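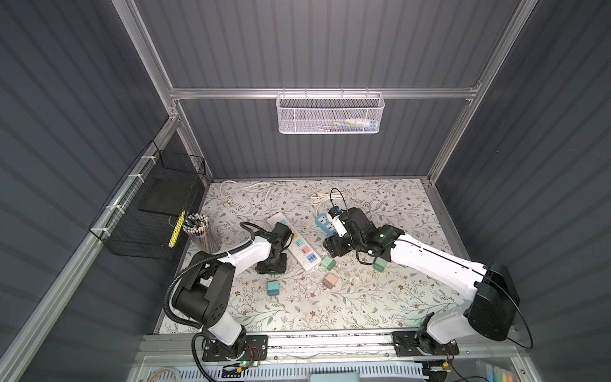

Report on the Visit to the Murkimcombe Paper Mill
November 9, 2023

Members of the Ukulik Stationers' Association visited the Murkimcombe mill at the invitation of its operator, Fustham Paper. The party numbered 14 and was received by the production manager, Cayetano Herrero.

The tour began in the pulp hall and continued to the older of the mill's two machines, which was rebuilt in August and now runs school and drawing grades only. Mr. Herrero explained that changeovers between weights take five hours, down from most of a shift. Members asked about short orders -- a long-standing concern for smaller shops -- and were told that the minimum will remain at 1,518 sheets for cut sizes.

After lunch the group saw the finishing room, where sheets are trimmed, counted and wrapped. Samples of the new heavy drawing paper were handed out. Several members found the surface a little smooth for soft pencil, and this was passed on to the mill.

Gonzalo Barroso thanked the hosts on behalf of the Association. Members who wish to receive the revised price list should write to the office.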